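Search this site Enter keyword Go

Shared workshop in Jestthorpe completes two-arm sorting bench

11 Jun 2019

Print this page
E-mail to a friend

Members of the Windon shared workshop in Jestthorpe have finished building a two-arm robot bench, which goes into regular use by members this month. The project, named Pokevau, took nine months of evening work and is meant for people who want to learn how robot arms are put together and programmed without buying a set of their own.

The bench has a pair of white arms mounted on an aluminium rail, inside a beige enclosure with blue panels on the walls. The panels carry leaf and flower drawings. The first jobs set for the arms are ordinary household ones, such as picking up drinks bottles and moving things to and from a bin.

"We wanted it to deal with the stuff people have lying about in the kitchen," said Jolien Koster, who led the build. "Bottles are hard enough. They are light and they roll, and clear plastic is difficult for a camera to make out. Glass is worse." 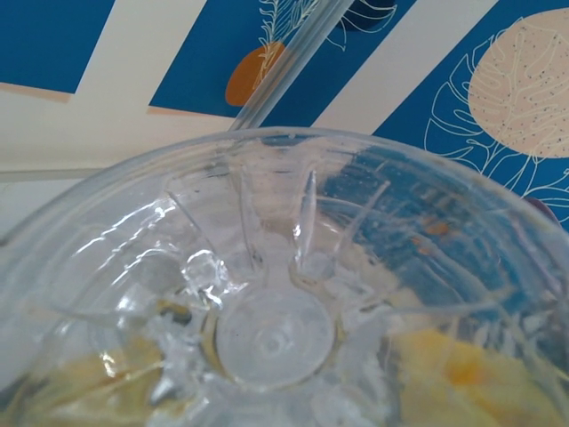
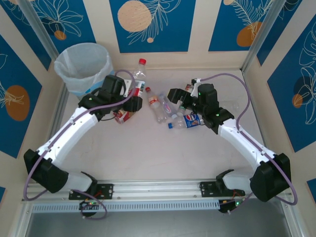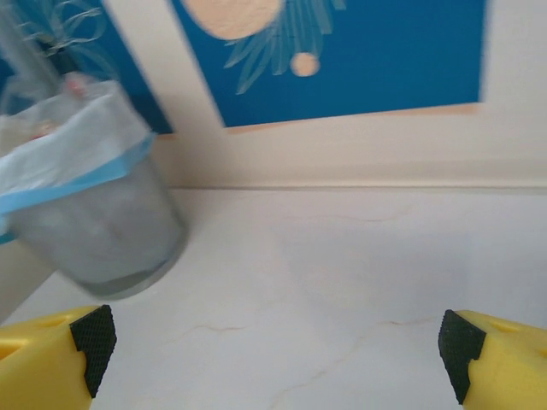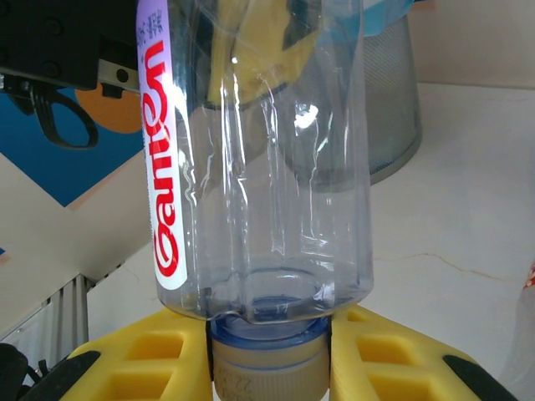
The Pokevau bench at Windon. Second picture: the two arms on their rail, with drinks bottles on the floor between them. Last picture: a bottle held upside down by its cap.

Each gripper has a pair of fingers with dark contact faces. Finding a shape that would hold a screw cap took longer than expected, and the group went through five versions of the fingers before settling on the present yellow ones. Earlier sets either flexed too much or were too wide to get between two objects standing close together.

Cabling was the other slow part. The leads to the wrists have to be long enough for the arm to stretch out fully, and in the first months they caught on the joints. They now run in loose loops along the outside of the arms - not tidy, the group says, but easy to get at when something needs replacing.

The control software was written by members with help from Thân, a small engineering firm in the town, which also lent the group a bench power supply for the duration of the build. The workshop paid for the remaining parts out of membership fees.

Some 28 members have asked for time on the bench. Sessions last three hours and must be booked at the workshop desk. New users are asked to sit through an introduction first, covering the stop button, the reach of the arms and how to shut the bench down.

Drawings and a parts list will be put out in August. "There are mistakes in the early drawings and I would like to correct those first," said Koster. "Anyone who can't wait is welcome to come in and measure it."

The workshop is also looking for clean, empty bottles in different sizes. They can be left at the desk during opening hours.

Contact: Jolien Koster, Windon, Jestthorpe

Related items
Windon extends evening opening hours
Soldering course: places still available
New lathe arrives in the metal room
Thân opens its doors to Jestthorpe school leavers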